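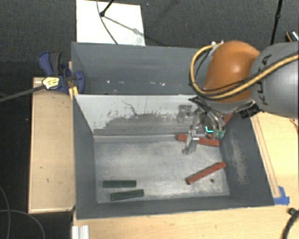

When is household recycling collected in Mummont?

Recycling is collected every second week, on the same morning as general trash. Carts must be at the curb by 6:30 a.m. and returned to the property by nightfall.

Dradmont District Services > Residents > Waste and Recycling > Frequently Asked Questions

2 min read

How do I find my collection route?

The route number is printed on the service card mailed to each address in August. Residents who do not have a card may call the Waste and Recycling Office at extension 657 and give their street address.

What may be placed in the recycling cart?

The District accepts paper, flattened cardboard, metal cans, and plastic bottles and tubs. Items should be empty and rinsed. Lids may stay on bottles. Please do not bag recyclables.

Is glass accepted at the curb?

No. Glass may be taken to the drop-off sites at Fahy Road and Demance Park. Both sites are open from 7 a.m. to 6 p.m. Window glass, mirrors, and ceramics are not accepted at either site.

My cart was not emptied. What should I do?

Check the cart for a notice. Drivers leave one when a cart holds items that cannot be accepted or is too heavy to lift. If there is no notice, leave the cart at the curb and report the missed collection before noon on the following day.

Can I request a larger or second cart?

Households of five or more may request a second recycling cart at no charge. Other households may rent one for $63 per year. Requests are processed in the order received, and a cart is delivered to the address on the account.

How do I dispose of furniture and appliances?

Large items are collected by appointment. Each household may book 2 free pickups per year. Further pickups are charged at $69 each. Doors must be removed from refrigerators and freezers before they are placed outside.

Are collections affected by public holidays?

When a holiday falls on a collection day, service moves to the next day for all routes that week. Changes caused by snow or flooding are posted on the District notice board by 5 a.m.

Whom should I contact about a billing question?

Written questions may be addressed to Caoimhe Ó Conaill, Customer Accounts, Dradmont District Services. Please include the account number shown on your most recent bill.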